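Notes on the saucepan set, kept with the rest of the Samness kitchen files. Last edited November 7, 2022 by Vaughn Strickland.

# Saucepan and lid

One saucepan, one glass lid, one table. The folder covers putting the lid on the pan and taking it off again. Other pans have their own folders and their own notes.
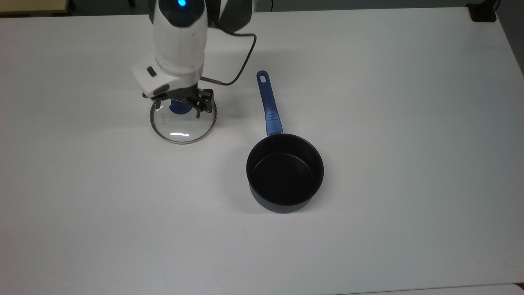
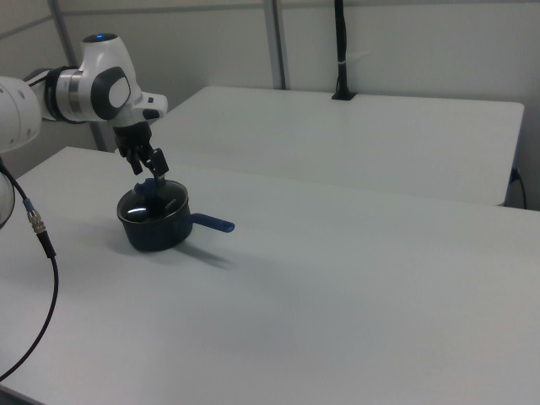
## What is in the folder

- `clips/` has 324 short clips, one lid movement in each
- `stills/` has 1,905 stills taken from the clips
- `notes.csv` has one row per clip
- `odd/` has clips we couldn't agree on, with a text file saying why

The stills are numbered in the order they were pulled out, so neighbouring numbers often come from the same clip. If you are splitting the set, split it by clip and let the stills follow.

## The pan and the lid

The pan is a deep, round one with a long handle. The lid is glass with a thin metal rim and a blue knob in the middle. Pan and lid were bought together from Figueiredo and the lid fits no other pan in the Samness cupboard.

The pan was empty for every clip. Alaric wanted some with water in, and those are planned for Wudville under a separate name.

## Columns in notes.csv

| Column | Meaning |
|---|---|
| `clip` | Clip number, no leading zeros |
| `start` | Where the lid was at the start: `pan`, `table` or `held` |
| `end` | Same three values, at the end |
| `seated` | `yes`, `no` or `tilted` |
| `handle` | Which way the pan handle pointed, as a clock hour |
| `who` | Initials of whoever wrote the row |

`seated` is only filled in when `end` is `pan`. We call a lid seated when the rim sits level all the way round. If one side is up on the edge of the pan, it's `tilted`, even if the gap is small. A lid that slid off and came to rest against the side of the pan is `no`, and `end` is then `table`.

For `handle`, twelve o'clock is the far side of the table. The first 155 rows were written with twelve as the near side. Those have been turned round, but if you still have a copy from October, throw it away and fetch this one.

## Things to know before using it

Clear glass on a white table is hard to make out. In a good many stills the rim and the knob are the only parts of the lid you can be sure of, and reflections from the ceiling lights get mistaken for the edge. Outlines were drawn along the outside of the metal rim. The knob has an outline of its own.

Where the lid covers the pan, the pan outline is still drawn as a full shape. The handle is part of the pan.

4 clips have no row in `notes.csv`. They are in `odd/`. In two of them the lid was put down so close to the pan that we couldn't say whether it was touching.

## Checking

Alaric Obi wrote most of the rows and I went over them. Where we differed we watched the clip again together and kept one answer. The first answers weren't saved, so there is no agreement figure to give.

## Still to do

- Redraw the knob outlines in the earliest stills, which are a bit loose
- Move the file names over to the Standusby pattern
- Decide whether `held` needs splitting into over the pan and away from it

Corrections go to Vaughn, with the clip number and the column name.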